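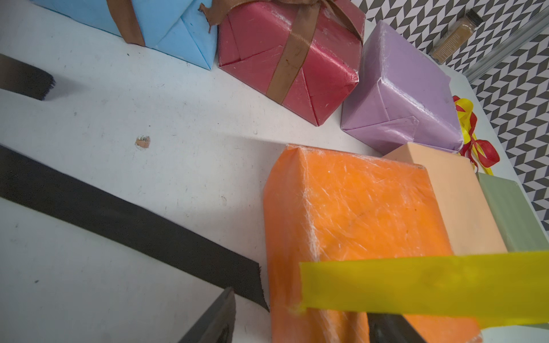
What happens when two absentee bids tie at the top? The earlier one takes the lot, at the amount both left, provided the reserve is met and no one in the room goes higher.

I wrote that out on a card this morning and taped it inside the lid of the rostrum desk. It came up twice at the Bikberg sale and I was slow on it both times. The time stamp settles it, so the stamp has to be on the sheet before the sheet reaches me. Three of today's were blank in that column. Sigita Zariņš filled them in from the email headers before we opened.

October general sale, part two, mostly the Vlachou estate. Started at 10:00. The first lots were kitchen copper and linens, slow, sold in groups. I dropped the increment to 10 below 200 and kept the usual table above that. It made the opening hour longer but fewer lots passed.

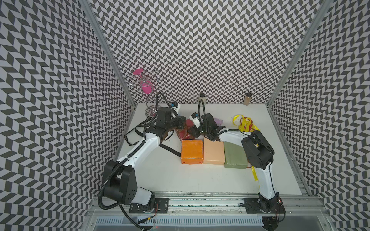

Lot 14 was the long-case clock, reserve 2000. I had commission bids of 1400 and 1800, neither enough. Opened at 1400, ran the 1800 against the room, and the room went to 1900 and stopped. Plulteo then showed an online bid at 2000, which I took after fair warning, before the hammer was down. The man in the room objected. Our terms leave it to the auctioneer - I offered him 2200, he declined, and I knocked it down to the screen.

The screen lag needs work. Plulteo puts the delay down to our connection; Prudon uses the same software on a wired line and has no trouble. I will ask for a cable to the clerk's desk before the next sale.

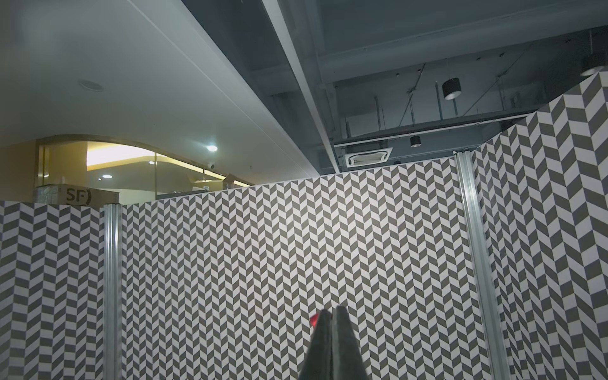

Closed gripper fingers against the herringbone panels.

Settlement: one invoice came out at 1581 where the clerk's sheet had 1518. Checked it against the recording. The sheet was wrong, digits swapped, and the invoice stands. Corrected in red and initialed.

Unsold lots go back to the family's agent with a note on reserves. The bookcase was set too high. I said so in August and will put it in writing this time.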